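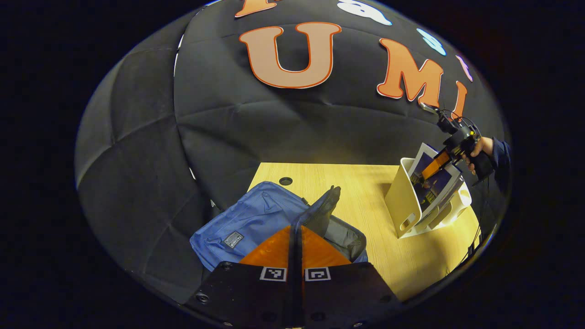 Page 13

Buying a Pair of Hand-Held Grippers: Our Notes on the Clolholm Set
Reviewed by Ruba Nasrallah

I put off writing this review until we had used the grippers for a whole budget year, and I'm glad I waited, because my opinion in April was a good deal sunnier than it is now (it's still pretty sunny, mind you).

The Clolholm set is a pair of hand-held grippers, one for each hand, with orange fingers and a black frame. We bought ours to record everyday chores for our arm project, things like getting a book out of a holder or packing a bag. Shota Yokoyama did the comparing for us and had narrowed it down to this and the Azevedo, which costs $400 more for the pair and comes with a very handsome carrying case. I do love a good case! But we work at one table, and the case would have lived on a shelf.

What do I like? The grip, first of all. My hands are small and Abílio Prata's are enormous, and we can both work a long morning without complaining. The fingers are soft enough to take hold of a book cover without creasing it, and they manage fabric better than I dared hope – straps and zipper flaps still take some patience, and I'd tell any new person to start with books and boxes. The square markers have stayed put on both units. The screws on the mounting plate are easy to reach, too, so swapping a finger is a coffee-break job.

Now for the part I wish I had budgeted properly. Fingers wear out. We went through 3 sets, and at $100 a set that came to almost as much as our table and lighting put together. Order a spare set with the grippers, while you're paying for shipping anyway. Cables are the other thing: the ones in the box were too short for us, and Martim Cordeiro ended up buying longer ones from Prustatau, which were fine and arrived quickly.

Please also put aside a little for the table itself. A plain wooden top with a cable hole near a corner has done us very well, and a handful of ordinary household things (bags, magazine holders, whatever you have at home) will keep you busy for weeks before you need to go shopping.

Support was friendly but slow. I wrote twice about a stiff trigger and got a kind, thorough answer 13 days later, by which time Abílio had fixed it with a drop of oil.

Would I buy the set again? Yes, for a small group with one or two tables. If you move between sites as the Duvuvdale people do, look harder at the Azevedo, case and all.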